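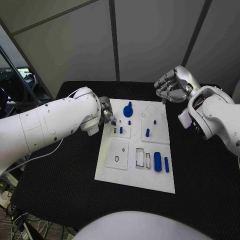
My kitchen speaker has started answering the radio. I first caught it in August, when a woman on a cooking show said something that sounded a bit like "Hey Wike," and my Wike woke up, chimed, and read me the weather for a town I don't live in. I laughed it off. Then it happened again during the football, and again while I was on the phone with my sister, who wanted to know who the man in my house was (there is no man in my house, there's a gray puck next to the toaster). We're used to machines that do exactly the thing they're pointed at, like a robot arm holding a little blue peg in its fingers over a board. A speaker that listens to a whole room and guesses which part was meant for it is a much messier business, and I wanted to know how messy.

So I did what any sensible person would do and borrowed two more. For three weeks I had the Wike in the kitchen, an Idby in the living room and a Drerora on the bedroom windowsill, and I kept a notebook. Every time one of them lit up without being asked, I wrote down which one and what had set it off. By the end I had 184 entries, and my handwriting had gotten pretty bad.

The Drerora was the worst by a mile. It went off for the word "restaurant," for a sneeze, and for a dog on TV. One night it began playing whale song at full volume and I nearly fell out of bed! The Idby was calmer, though it had a real thing for game show hosts and could not get through a bonus round without offering to add something to my shopping list. I now have "buzzer" on there 5 times.

I called Nkechi Osagie, who spent years tuning wake words before she went off to teach, and read her some of my notebook. She was delighted by the whale song. Her explanation went like this: the speaker keeps a tiny, fairly dim listener running all the time, and that listener only knows the rough shape of its own name. Make it fussy and it ignores people with colds, kids, and anyone with an accent the company didn't record enough of. Make it relaxed and it answers the dog. "Every company picks a spot on that line," she told me, "and most of them would rather you got an extra chime than had to shout twice."

She asked how many voices I thought it took to train one properly. I said a few hundred. She said her last team had used 2,000 and still couldn't get it to understand her own mother, who refused to say the name the way it was spelled and called it "the Travis" (it was a Travberg).

I did try the settings. The Wike has a sensitivity slider, buried under a menu called Home Comfort, and dragging it down a notch cured the cooking show problem completely. It also means I have to face the thing and speak up like I'm ordering at a drive-through. The Idby lets you change its name, but only to one of 3 others, and one of those is "Sunny," so good luck if you ever talk about the weather. On the Drerora I couldn't find anything at all except the mute button, so it spent its last week muted, glowing red at me from the windowsill.

The loaners went back in September 2024. I kept the Wike, slider down, and moved it to the other side of the toaster, away from the radio. My sister still asks how he's doing.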